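Home & Tidying / Threads

Zofia Domański
2 Jun 2018

ok so I finally dealt with The Table. you know the one. the one that eats mail. a thread 🧵

1/ background: we eat at this table maybe twice a week because the rest of the time it's under coupons, phone chargers, seed packets and one glove (still one glove)

2/ I started by pulling every single thing off and putting it on the floor. Neema Kariuki told me to do this and I said it would look worse before it looked better and wow did it look worse

3/ then I made myself sort the paper first. 109 pieces!! I counted because I wanted to be mad about it. 77 went straight to recycling. there was a Pikura catalog in there from October

4/ wiped the top down with a damp cloth and a tiny bit of dish soap, then a dry cloth right after, going with the grain. I forgot how pale the wood grain is. I really like this table?

5/ new rule – anything that lands here goes in the wire mesh basket. basket gets emptied before dinner. if it doesn't fit in the basket it has to go live in another room

6/ I know, I know, a basket is just a smaller pile. Elīna Mägi already texted me that. but a smaller pile I can pick up with one hand and carry away, so I'm counting it

7/ several people asked about wax or oil. I haven't put anything on it and don't plan to until I figure out what finish it has. if you know how to tell, please reply, the Drindesar forum gave me four different answers

8/ still no home for the seed packets. they're on top of the fridge for now – don't tell my mother

9/ anyway look at all this tabletop

831 likes · 77 replies · 109 shares

We use cookies to keep you signed in and remember your settings. Accept / Manage
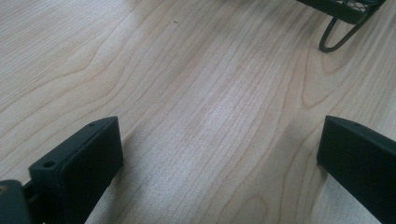
Bare wood grain and the mesh basket, up in its corner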